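Ticket 568: Handgreifer mit weichen Backen, Cuttermesser verdreht sich beim Greifen
Status: offen, zurück an Lieferant
Priorität: mittel
Komponente: Greifer / Backen, Weitwinkelkamera am Greifer
Angelegt am: 10. Oktober 2024
Bearbeiter: Kidus Assefa

Beschreibung

Wir vergleichen für Skedex zwei Backensätze auf demselben Handgreifer. Satz A sind die glatten Standardbacken von Gutley, Satz B die gewölbten, strukturierten von Trado. Trado verspricht für Satz B »formschlüssigen Halt bei schlanken Werkzeugen«. Formschlüssig ist daran nach meinem Verständnis gar nichts, das ist Reibung mit etwas Nachgiebigkeit. Trotzdem getestet wie gewünscht.

Fehlerbild: Ein Cuttermesser, mittig gegriffen, dreht sich beim Schwenken des Greifers um die Längsachse. Es fällt nicht heraus, aber die Klingenseite steht danach anders als vorher. Für Schneidaufgaben ist das unbrauchbar. Klinge war bei allen Versuchen eingezogen.

Umgebung

Handgreifer, Firmware 3.2, Kamera oben auf dem Gehäuse, Fisheye-Objektiv
Steuerung: Ardeleanu-Box, Aufzeichnung lokal
Schließkraft auf Werkseinstellung
Testort: der lange Holztisch im Besprechungsraum, das Labor war belegt

Verlauf

Eintrag 1, Assefa
Satz B montiert, Schrauben nach Datenblatt angezogen. Kamera neu kalibriert. Messer senkrecht eingesetzt, geschlossen, langsam gekippt. Verdrehung schon beim ersten Versuch mit bloßem Auge zu sehen. Backen mit Isopropanol gereinigt, wiederholt, gleiches Ergebnis.

Eintrag 2, Support Trado
Vielen Dank für Ihre Meldung. Bitte prüfen Sie, ob das Objekt mittig zwischen den Backen sitzt, und senden Sie uns eine Aufnahme aus der Greiferkamera. Erfahrungsgemäß liegt in solchen Fällen ein außermittiger Griff vor.

Eintrag 3, Assefa
Aufnahme anbei. Das Messer sitzt zwischen beiden Backen, der schwarze Mittelstreifen läuft vom Greifer weg Richtung Tisch. Außermittig sehe ich da nichts. Wer es genauer wissen will, muss erst entzerren, zum Rand hin biegt das Objektiv jede Gerade krumm.
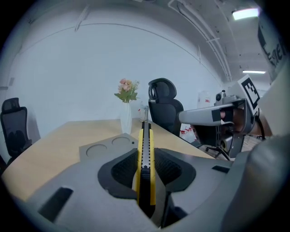
Anhang 1: Cuttermesser in Satz B, Blick der Greiferkamera, nicht entzerrt.

Zur Frage, ob man die Verdrehung aus dem Kamerabild automatisch messen kann: Laut Trado ja, »zuverlässig über die Objektkontur«. Ich habe Zweifel. Das untere Griffende verschwindet im dunklen Teil des Greifers, übrig bleiben Klingenführung, Rasten und die Farbkante. An der Farbkante könnte es gehen. Mit einem einfarbigen Werkzeug würde ich darauf nicht wetten.

Eintrag 4, Support Trado
Die Aufnahme sieht für uns unauffällig aus. Wir empfehlen, die Schließkraft zu erhöhen und den Test zu wiederholen. Alternativ ist ein härterer Backensatz erhältlich.

Eintrag 5, Assefa
»Unauffällig« stimmt, das ist ein Standbild. Eine Drehung sieht man darauf naturgemäß nicht, die steckt in der Aufzeichnung, die ich gleichzeitig hochgeladen habe. Bitte dort nachsehen.

Schließkraft um zwei Stufen erhöht. Verdrehung kleiner, aber vorhanden. Dafür drücken sich die Backen jetzt so weit ein, dass sie nach dem Öffnen spürbar langsamer in ihre Form zurückgehen. Was das für die Lebensdauer heißt, steht nirgends. Im Datenblatt finde ich 1800 Zyklen, ohne Angabe, bei welcher Kraft.

Eintrag 6, Assefa
Gegenprobe mit Satz A, Schließkraft wieder auf Werkseinstellung. Messer rutscht hier eher längs, dreht sich aber kaum. Gefällt mir auch nicht, lässt sich aber mit einem Anschlag abfangen. Gutley hat für Werkzeuge mit flachem Griff im Moment also den kleineren Fehler. Für runde Teile sagt das noch nichts.

Offene Punkte

Trado: Aufzeichnung auswerten, nicht das Standbild
Trado: Prüfkraft zur Zyklenangabe nachreichen
Ardeleanu: klären, ob die Box den Motorstrom beim Halten mitschreibt. Im Export fehlt die Spalte.
Assefa: Test mit Satz B und drei weiteren Griffformen wiederholen, davon eine einfarbig

Einen härteren Backensatz bestelle ich vorerst nicht. Wenn der Lieferant den Effekt an seinem eigenen Aufbau nachgestellt hat, können wir darüber reden. Bis dahin bleibt das Ticket offen und Satz B für Schneidwerkzeuge gesperrt.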